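Relatório de progresso - oficina partilhada Grellen, projeto Iris
Período: até outubro
Para: Theresia Bachmann
De: Konrad Schnyder

5 comentários · 12 partilhas

Prezada Theresia,

Envio o relatório intermédio sobre a bancada de separação de resíduos que estamos a construir na oficina. Peço desculpa pelo meu português, a Heidrun Prantl leu o texto e corrigiu os erros mais graves.

Do apoio concedido, de 2.000 euros, gastámos até agora cerca de 373 euros em cabos, peças de fixação e caixas de tecido. O resto do material já existia na oficina ou foi emprestado pelos membros. Os recibos seguem em separado.

A tarefa escolhida é simples de explicar: o braço deve pegar num objeto da mesa e deixá-lo na caixa certa. Usamos três caixas de tecido cinzento em fila, e as etiquetas são cartões brancos impressos, por enquanto apenas encostados ou presos às caixas. As pontas da garra são agora verdes e mais aderentes do que as primeiras, que deixavam escorregar o vidro. O Damian Aebischer refez também o suporte da garra, depois de duas tentativas que ficaram com folga.

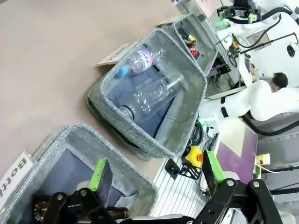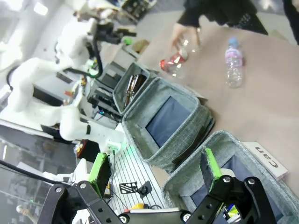 A bancada vista do lado da garra: na primeira imagem, com uma garrafa de vidro castanho presa e garrafas de plástico na caixa do meio; na segunda, com a caixa do meio vazia.

Na última série fizemos 50 tentativas e 31 terminaram com o objeto na caixa prevista. O resultado fica abaixo do que eu tinha escrito na candidatura, mas é melhor do que na série anterior. As falhas mais frequentes acontecem com o plástico transparente, que o programa confunde com a mesa. Com as latas amassadas o problema é outro: a garra fecha bem, mas larga o objeto cedo demais, e ele bate na borda da caixa.

O programa de controlo, a que chamamos Uvgate, foi reescrito em parte pelo Dorian Leclerc. A nova versão arranca em menos tempo e guarda um registo de cada tentativa. Falta ainda a função de pausa, que eu queria ter pronta antes deste relatório e que não consegui terminar.

Até ao próximo relatório pretendemos fixar as caixas à mesa, porque se deslocam alguns milímetros quando a garra toca nelas, e repetir a série com outra iluminação. A encomenda de conectores à Wibisono está atrasada - se não chegar, vamos soldar os cabos à mão, e isso custa mais horas mas não mais dinheiro.

Não peço alteração do orçamento. Peço apenas que o prazo da demonstração pública seja adiado quatro semanas, e agradeço uma resposta quando for possível.

Com os melhores cumprimentos,
Konrad Schnyder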